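Brondness Shared Shop forum > Builds > Bin picking cell, clear parts problem

idalou_c
ok need brains on this. Bin picking cell in the back half of the shop, KUKA arm, two gray bins, pick from one and drop in the other. Green bars fine. Long red bars fine. The shiny see-through pieces are killing me. 51 tries on those and 45 came up with nothing in the gripper. Camera just doesn't get depth on them, cloud has a hole where the part should be.

Before anyone asks, yes I calibrated. Twice. In April and again after we moved the table.

tinsnip
How high is the camera? And what light, the overheads or something of your own?

idalou_c
overheads only right now. Camera is maybe some 40 inches up, didnt measure. Parts get dumped in at random, I dont place them.

Took this before lunch, arm parked over the right side: 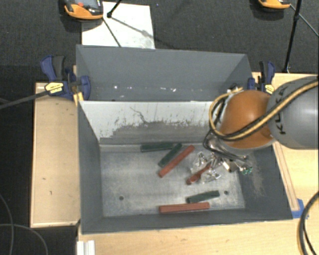

Front bin with the current mix. Clear stuff is either side of the short red piece.

If I tape over the clear ones with masking tape they pick fine, so the motion side is ok. It's vision. Not going to tape every part forever tho.

Husar
Your bin is half the problem imo. That far wall is pale and scraped to bits, light bouncing off it plus a mottled floor. Clear parts on a gray floor that already has highlights, good luck. Paint the whole inside matte black and try again before you touch any code.

tinsnip
Disagree. Matte black helps the bars, which he says already work. Does nothing for clear parts – you'll get the depth of the floor through them or nothing at all, whatever color the floor is. Need a different approach for those, 2D detect on the regular color image and then assume a height.

Husar
Didnt say it fixes it. Said do it first. A can of paint is cheap and he's got speckle everywhere.

idalou_c
"she", but carry on

tinsnip
sorry!

Husar
same, sorry

Anahera Kerslake
Shop hat on for a sec. Those are the good blue clamps from the Brollstead rack and they've been on that bin a long while. Can you bolt the bins down or make brackets? Other people are looking for them.

idalou_c
yes yes, brackets are on the list. Bins walk when the gripper bumps a wall so they have to be held with something. Will swap this month.

Italo De Luca
Re clear parts. Did the same fight on the Trurkura sorter. What worked for me in the end was diffuse light from low on one side, big sheet of baking parchment in front of a work light. Edges pop in the 2D image. Then assume part is lying on the floor, go down slow, stop on contact. Ugly but I went from garbage to about usable.

Also the cables. You have that tan one and a black one looping round the orange joint. How much slack when the wrist goes all the way over? Mine snagged on a bin corner and ripped the plug clean off.

idalou_c
slack is ok for the poses I use, I limited the wrist. Havent tried full range. Hmm. Will check tonight with speed way down.

The contact stop thing I like. But they pile up? If two are stacked the height guess is wrong

Italo De Luca
Yes so contact stop saves you. Start the slow part higher than you think. Costs a few seconds per pick, who cares in a home shop.

tinsnip
Seconding slow approach. Not seconding stop on contact with a KUKA unless you trust your force threshold. What's it set to? That thing will push through a bin floor if you let it.

Italo De Luca
I used a spring on the gripper mount and a switch, no force sensing at all. 2 wires.

Husar
spring mount is good. Still paint the bin

idalou_c
lol fine. Plan: parchment light tonight, spring mount when I get time on the mill, paint if I can find a can that isnt dried up. Anyone know if the black on the shelf by the sink is matte or satin? Lid is unreadable

Anahera Kerslake
Satin. And it's got maybe an inch left in it. Matte one is under the bench, take that, write it on the sheet.

idalou_c
thx. Light first, will post numbers after the next run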